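Mokwood is a village in the Stoltora valley, with a population of 577 at the last count. It grew up beside a sawmill and kept the mill's name after the saws stopped.
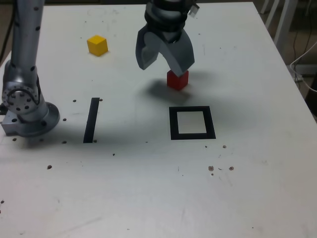
This page was last edited on 1st September.

The village has one school, a post office and a covered market that opens in December. Route 115 passes to the south. The Byun, a shallow river, floods the lower fields in most years. The painter Pierina De Luca was born in Mokwood and lived there until she was almost 3.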